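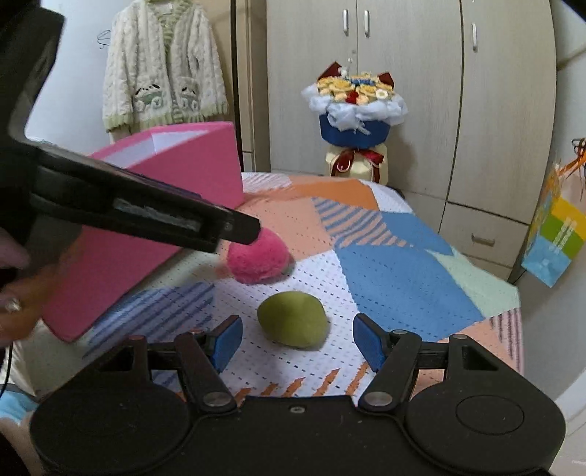
Tagesdecke im Schlafzimmer, ja oder nein?

pimby24
Mal in die Runde — wer legt noch ne Tagesdecke aufs Bett? Wir haben ein Patchwork, Orange, Blau, Mintgrün, teils gestreift. Dahinter der beige Schrank mit Metallgriffen. Mir zu unruhig, aber einfarbig ist auch fad.

Vurnach
Lassen. Beiger Schrank braucht Farbe. Nur die rosa Kiste würd ich vom Bett wegräumen.

holis_nord
Seh ich anders. Große Blöcke UND Streifen, das ist zu viel. Hab meine im Juni gegen Leinen getauscht, seitdem ruhe.

Vurnach
Leinen knittert nach 2 Tagen wie sonstwas.

holis_nord
Soll es doch!!

pimby24
Kiste ist für Kleinkram, Bommel usw. Hat sonst keinen Platz. Schublade unten im Schrank is voll.

janevski_k
Schublade ausmisten, Kiste rein falls sie passt. Vorher messen, meine war 4 cm zu hoch.. Und Patchwork bitte nur 30 Grad, bei mir hat das Blau gefärbt.

holis_nord
30 Grad bei Bettzeug, naja.

janevski_k
Decke, nicht Bettzeug. Lesen hilft

pimby24
Ok Decke bleibt erstmal — Schublade mach ich Dienstag. Messe heut abend noch die Kiste.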